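Drostum build thread
Monday, December 15, 2025

Picking the two-arm build back up after a gap. For anyone new, Drostum is what I call the pair of arms on the bench at the Percombe workshop. The job I've set it is plugging a charging cable into a phone.

Last time I posted, in October, both arms were on separate plates and I could never get them back to the same spacing after moving the table. Now they share one black metal rail. Bases at the ends, holes along the length. I haven't had to redo the spacing since.

The rail cost me most of a weekend because I drilled the first set of holes on the wrong face. Filled those and started over.

Task is split so the left arm steadies the phone and the right arm handles the plug. I tried it the other way first, but the power strip lives on the right side of the table and the cable kept crossing over.

Phone is a Galaxy. Screen faces the ceiling so I can see straight away if it starts charging.

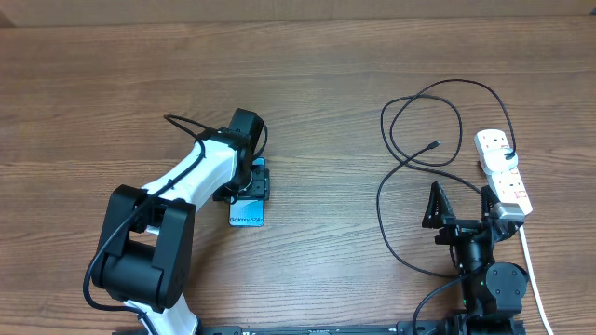 Cable slack has been the biggest headache. Too short and the arm drags the plug off line. Too long and the loops wander over toward the base. I settled on 2 metres and I lay the extra out by hand before each run.

Arm wiring is the other one. I had it tied tight against the links and it pulled a connector out at the elbow. Loosened it off and gave it a proper loop at the joint. Looks messier, works better.

Control software is Prorach, the same little program I wrote for the single arm, with a second set of joints bolted on. It's now 2,221 lines and a good chunk of that is me checking limits so the arms don't hit each other.

Numbers so far, for those who asked. 156 attempts logged. 15 of them ended with the plug all the way in and the phone charging. I know that's low. Before the rail it was zero.

Most of the misses go the same way. The plug gets to the port, sits a hair off centre, and then the push turns the phone instead of seating the connector.

So the left side has to do more than rest there. I swapped in a softer finger with a triangular lattice in it. It gives a bit when it touches the phone and doesn't mark the case. 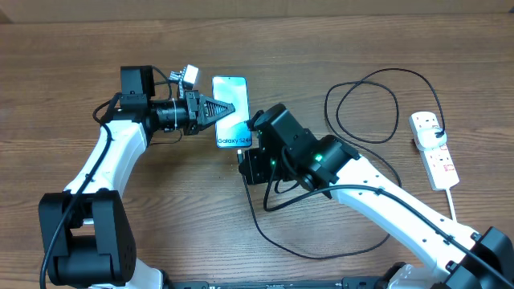
One reply says I should stop fighting it and put the phone in a printed cradle, that any factory would use a fixture and be done by lunch.

Fair, and I have a cradle drawn up. I want to get to one in three without it first. If I'm still stuck after the next batch of runs I'll print it.

Same person wanted to know if the fingers are bought or made. The lattice one I printed, in a flexible filament from Kabbaj. Took four goes to stop it stringing between the ribs. Slower speed and a dry spool fixed it.

Next up is a slower push on the right arm, with a small wiggle before it commits. I'll also write down the colour settings for the port finder, which I keep changing and then forgetting.

Files go up once I've cleaned out the old plate drawings.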